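Email this page | Print this page
Last updated September 29, 2026
2 comments

Resimura pick-and-place project: progress report to the Olteanu fund

Thank you again for your patience with us over the winter - it has been a longer stretch than any of us pictured when we wrote to you in April, and I'd rather tell you about the fault properly than tuck it into an appendix.

The task is still the simple one you funded, coloured cubes into a wicker basket. We have logged 2,905 attempts, and in nearly 595 of them the gripper opened when it shouldn't have, or stayed put when told to open.
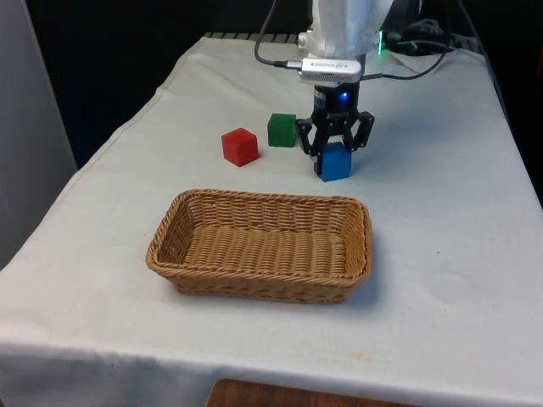 Trostska wrote back on the draft that a dropped cube is a nuisance, but a gripper ignoring an open command is a safety matter and ought to be reported as one. We agree, and have reworded the risk register to say so.

We spent a good while blaming the software (wrongly, and with great confidence, I'm sorry to say). The trouble followed the gripper cable when we swapped it to the spare arm, and it was worst with the wrist turned well over, where the connector takes the most strain.

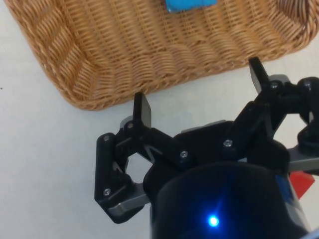
What we have changed

The connector now has a proper strain relief, and the controller stops the arm if the gripper doesn't confirm a command within 2 seconds. Hands stay off the table until the arm is parked, even for a quick tidy of the cubes.

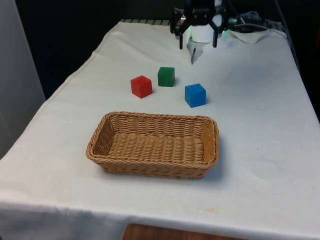
We have also gone back to slower approaches for the time being, which will cost us a bit of throughput, and I'd ask you to bear that in mind when you see next quarter's numbers. The replacement cables are on order and we've kept within the repair line of the budget.

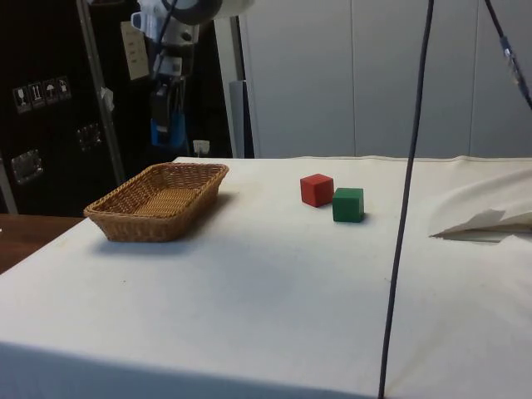

Anatetti asked whether the stop also works if the controller itself hangs. It doesn't yet, and until the separate watchdog is wired in, someone stays beside the emergency stop for every run.

Share (0)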